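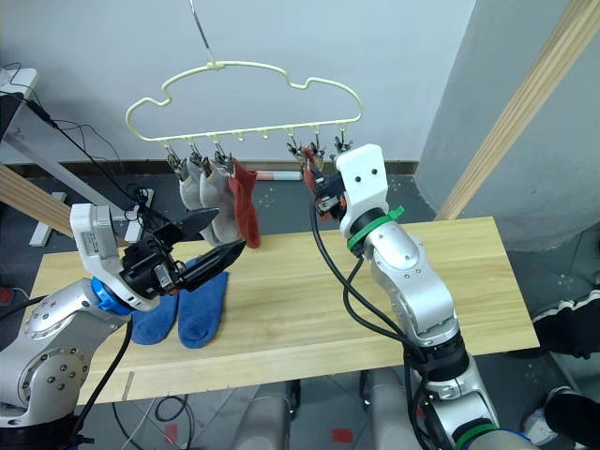
Asine Housing Services – Resident Laundry Team

Sock hangers added to shared laundry rooms

Residents of the Asine buildings will find a new item in the shared laundry rooms this month. The Resident Laundry Team has placed 40 clip hangers for socks and other small pieces in the drying areas, following a trial in the Lanz building that ended in July.

The hangers are cream-colored plastic with a wavy top edge and a wire hook. Metal clips hang from a row of small pegs along the bottom bar, and the clips hold socks or other light items. The clips can be moved to a different peg or taken off, so the number on each hanger may vary.

During the trial, the team received 21 written comments from residents. Most concerned the time spent looking for single socks left on top of the dryers or behind the folding tables. Several residents also asked for a way to dry small items without taking up space on the large racks, which are in heavy use during the evening hours.

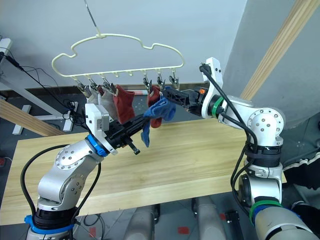
Light, rust-red and dark red socks on the hanger, with a blue sock alongside.

Residents are asked to hang both socks of a pair next to each other and to use one clip per sock. Socks should be clipped at the cuff and spun in the washer before hanging. Heavy items such as towels and jeans should stay on the racks – the clips are not made to carry them, and the bottom bar may bend under the weight.

Each laundry room has a rail near the window for the hangers. Please return a hanger to the rail as soon as the load has been collected, with its clips attached. Items left for more than 2 days will be moved to the basket by the door and kept there until the end of the month. Unclaimed items in good condition will then be passed on to the Bostus clothing exchange.

The folding tables remain available for sorting. The team suggests laying out socks in pairs on the table before clipping them, particularly where several loads are being handled at the same time. Tables should be cleared when a resident leaves the room.
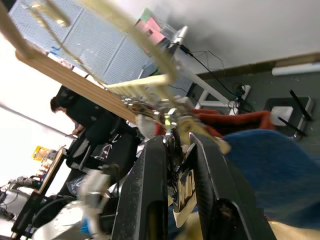 Blue and red-orange fabric, with a pegboard panel farther back.

The hangers and a supply of spare clips were purchased through the Plultico household program at a total cost of about $900, paid from the laundry card fund. Wash and dry prices are not affected.

Broken hangers or missing clips may be reported at the front desk of any Asine building. Replacement clips are kept at the Lanz desk and can be picked up between 9 a.m. and 5 p.m. Comments on the new hangers may be left in the box beside the laundry card machine.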